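Plincombe Technical Workshops
Handout 4: Looking after the fingers on the Levau cell
December 10, 2020

Welcome back, and well done to everybody who got through the belt tensioning last time without losing a screw under the bench. We are staying with the same cell for this session, but moving down to the business end of the arm. If your notes from November are to hand, keep them open at the page on stopping the cell safely, as we begin in exactly the same way.

Before you touch anything

Bring the arm to its service position, press the stop, and hang your own tag on the switch. Wait for the air gauge to fall to nothing. I know I go on about this every time, and I shall go on about it again next week.

The Levau cell spends most of its life picking up folded cloth, which is a gentle sort of job, and people tend to think a gentle job can't wear anything out. It does, only slowly. Lint works its way into the gap between the fingers and packs down near the root, where you won't notice it until the grip starts to go lopsided. We clean at every 200 picks while a new cloth is being tried, and at every 1,000 once it has settled in. 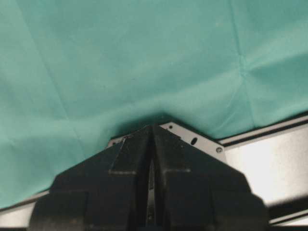
Humari, reading a draft of these notes, asked whether it wouldn't be simpler to take the fingers off every time and give them a proper clean on the bench. It's a fair question, and I went back and forth on it for a good while! My answer is no, at least for the routine clean. Each time the fingers come off you have to set them up again from scratch, and a small mistake there will do more harm than a bit of fluff. Leave them on unless they are loose or bent.

The routine clean

Start with the soft brush, working from the tips back towards the root and always in the same direction. Follow with the hand vacuum held close by. Wipe the black faces with a dry cloth – no spray, please, however tempting it looks on the shelf. Scuffs are fine and can be left alone. A raised edge is another matter, as it will catch a thread sooner or later, so run a fingertip lightly along each corner and write down anything you feel.

Checking the fold

When the cell is running again, lay out the thin test sheet and run 10 slow picks. Watch where the cloth gathers. If the tips push in too deep, they bunch the sheet and drag it; raise the approach height one step and try again. Từ keeps the settings log for the cell, so new heights go there, with your initials.

At 400 hours the finger screws are due for checking with the small torque driver. We'll do that together next time, so bring your reading glasses if you use them.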